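Category: Talks / Speaker Notes / Grippers and Sensing

Everett Begay – "Two Fingers, Four Pads, One Messy Desk" – notes for the April session

Keep the water within reach. Start talking while people are still sitting down, it's fine.

Opening. I've been comparing finger pads for hand-held grippers and I've been having a ridiculous amount of fun doing it. Say that right at the start, because the rest has a lot of numbers in it and I want people to know the mood. Ask for a show of hands: who has swapped pads on a gripper in the last year? Who wrote down what changed? (Fewer hands, I'd bet. Mine was down too until last fall.)

What I set out to do. We had four sets of pads in the drawer and strong opinions about all of them. Name them and hold each one up:

Hornix – flat, firm, the one everybody starts with.
Grikstead – flat again but much softer, feels like an eraser.
Arsenault – ribbed, with ridges that give when you squeeze.
Plonda – a thin skin over foam, very light.

Pass the Grikstead and the Arsenault around the room. Let people pinch them between finger and thumb, it explains more than my next two slides do. Get them back before the break!

The setup. Same hand-held tool every time, same trigger, same camera looking out over the fingers. The pads are the only part that changes. I did 879 grasps altogether, over 12 objects, and every one of them was done by me, which I'll come back to under limits. Each trial was the same: reach in, close, lift clear of the surface, hold for a slow count of three, put it down. A grasp counted as good if the object stayed put between the pads the whole time. If it slid or turned by an amount I could see in the video, it went in the second pile. Dropped was the third pile.

Why desks. I'd like to spend a minute on this, slow down here. Our bench at the lab is a lovely place to test grippers and it's a terrible place to learn anything about cameras. White top, even light, one object at a time. So I ran a good part of the comparison on real desks with real clutter on them – lamps, chargers, bottles, boxes, all of it. The wide lens takes in a huge amount of the room and you want to know early on how your tracking feels about that.

Next slide is the mouse. Leave it up for a while, people like it.
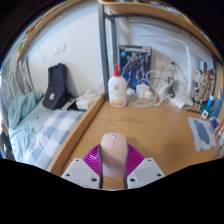 Computer mouse held upright in the ribbed pads, seen from the tool's own camera.

Talk through why I love the mouse as a test object. It's curved almost everywhere you'd want to touch it. It's smooth. It's wider than people remember, so it uses up a good chunk of the opening, and if you hold it upright like this then any twist shows up right away in the video. With a flat firm pad you get contact along one little patch on each side, and the mouse is free to swing around that patch like a door. With ridges, you get several lines of contact, and they fold a bit, and the thing settles. First time I felt that through the handle I laughed out loud. You can feel it settle!

Point at the shadow falling across the middle of the mouse. Ask the room: would your segmentation call that one object or two? Ours had a rough time with shadows like that in the first round. We hadn't touched the model, we'd only ever fed it bench footage. Point at the left pad too, where the ridges go bright white. Shiny ridges are a real cost of this pad. The matte ones don't do it nearly as much. Then the cables at the back, white against a white wall, and ask who wants to volunteer their depth estimate for that corner. (Pause for laughs, or don't.)

Results, first pass. Put up the bar chart. Read it from the left.

Hornix is better than its reputation. On boxes and anything with two parallel sides it was as good as anything I tried, and it's the easiest to wipe down. It lost nearly all its points on curved things.

Grikstead was my favorite going in, so I have to be careful. It's great on small hard stuff, pens and keys. But it grabs too well. When I opened the fingers, light objects stayed stuck to one side and then fell off crooked. If you care about placing as much as picking, look at that column before you fall in love.

Arsenault won on curved objects and it wasn't close. It came second on boxes. It did badly on very thin things lying flat, a card or a ruler, where the ridges want to fold under before they get an edge.

Plonda – the skin started to peel. I got through 165 grasps with the first pair and then one corner lifted. I glued it and kept going, and the later numbers are marked with a star on the chart. When the pads were fresh they were really nice! I'd love to see a tougher version.

Second pass, the camera. I moved the camera mount up and tilted it down more, then repeated the desk runs with just the two best pads. The high position sees the object better just before contact. The low one sees more of the room, and the tracking was steadier with it, I think from having more edges far away to hold on to. I ended up keeping the low mount. If your work is all on one table you might well choose the other way, and I'd like to hear from anyone who has.

Exposure. Short section, skip if we're past twenty minutes. Auto exposure will hunt when a bright pad fills the lower part of the view. Lock it after you've framed the desk. I lost an afternoon to this.

Limits, say them plainly. One operator. One tool. I got better with practice, so I shuffled the order of the pads, but I didn't shuffle the objects inside each run and I should have. A hand can also save a bad grasp in ways an arm won't, you tip your wrist without thinking about it. So these results are about pads in a human's hand. The arm version is next, and I'm starting with 100 grasps of the mouse on each pad before I touch anything else.

What I'd ask people to try at home. Take whatever pads you have and one curved object and do twenty lifts. Hold it upright. Watch the video at half speed and look only at rotation, forget about drops. I was surprised how much slow turning I had been counting as success, and once I saw it I had to go back and re-sort the whole first batch.

Likely questions:

Do the ridges wear down? Slowly. The front ones go first, on the tip side. I rotate the pads left to right when they start to look rounded.

Does color matter? For the gripping, no. For the vision, yes, quite a lot. A strong color that doesn't turn up elsewhere on your desk makes the fingers much easier to mask out.

Did you measure force? No, and I want to. Someone will offer me a sensor, say yes.

Can we have the data? Yes, the clips and the spreadsheet both. Write the address on the whiteboard before starting, last time I forgot and had to spell it out in the hallway.

Pads back in the box – count them, four pairs.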